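How to Back Up Your Family Photos Without Buying Into the Hype
by Nektarios Sfakianakis
Updated August 11, 2020

Every backup guide I read promises "peace of mind." I don't trust peace of mind. I trust a copy I have opened with my own hands, on a different machine, in the last few months.

My own library is 2,219 photos, most of them scanned prints from my mother's albums. It is not a big job, whatever the people selling subscriptions say.

What you need

A computer with the photos on it
A second drive, inside or outside the case
One place outside your home to keep another copy

Step 1. Put everything in one folder

Phones, old laptops, memory cards, the lot. Skip the "smart" import tools. I tried the one from Walivlow and it made 7 folders called Untitled -- I am still sorting them out. Drag and drop works fine.

Step 2. Copy it to a second drive

Ignore the speed on the box. You are going to do this overnight. Any hard drive with enough room will do, and I don't believe the extra money for a "photo grade" model buys you anything.

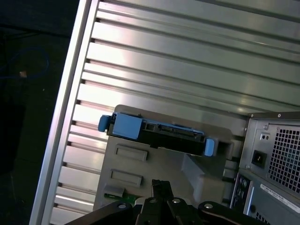
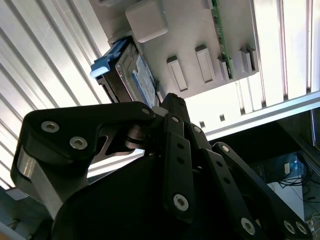
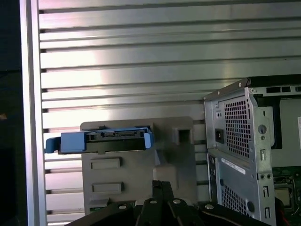
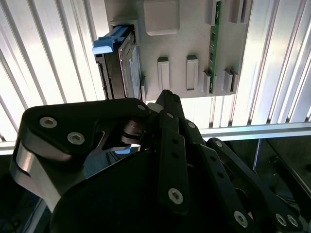

A hard drive with light or bright blue plastic on its holder or tab.

Step 3. Check the copy

This is the step the guides leave out. Compare the number of files in both folders, then open 20 photos picked at random from the copy. Look at them full size. A thumbnail can look perfect while the file behind it is junk.

Step 4. Get a copy out of the house

Dimel and Brimton both sell online storage, and both call it "forever." Read the terms and see how long forever lasts after your card expires. I keep a drive at my cousin's place in a padded envelope and swap it every November.

Step 5. Do it again

Automatic backup is fine if you look at it. The Panagiotou program I used showed a green check mark for four months while saving nothing at all. Put a reminder on the calendar and repeat Step 3.

Next: Naming scanned photos when you don't know the year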